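Pre-run inspection checklist with comments - two-arm cell, gripper comparison
Filled in by: Gianni Melis. Checked by: Gianni Marras. Sun 10 June

1. Stop button tested from both sides - OK
Pressed it twice, as I always do, and both arms went slack nicely. Please keep a hand near it while the left arm is over the rack.

2. Finger screws snug - OK
The Koradlow fingers have done 3,000 closes now and I'm growing rather fond of them, but give them a turn of the key anyway.

3. Cables free through full reach - OK, with a comment
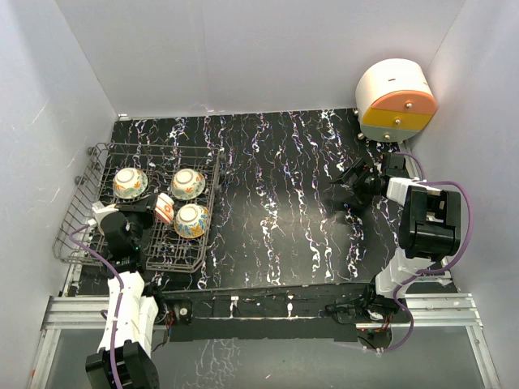

I'd still like whoever runs the Stikari controller this week to take both elbows slowly through their travel first - a purple cable that looks relaxed at rest can pull tight sooner than you'd think.

4. Grip force limit - CHANGED
Was 294, set to 200 for crockery. The Costa fingers get the same limit, or the comparison won't be fair to either set.

5. Crockery sound, no chips - OK
Run a thumb round every rim, please, and take your time about it.
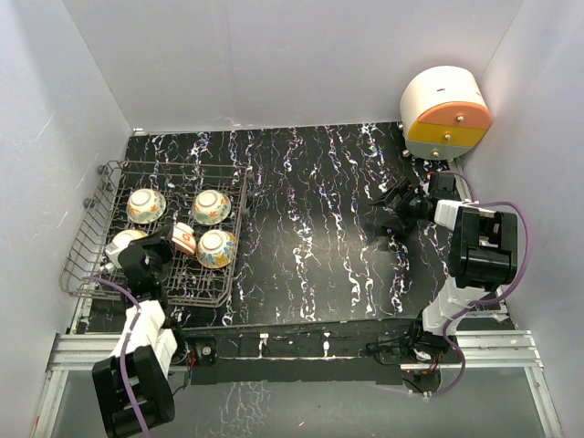
Item 5: left gripper over the rack, right gripper open and empty.

6. Log started before first grasp - NOT DONE
My fault entirely. Numbering picks up at 146. Gianni M. (the other one!) to initial when fixed.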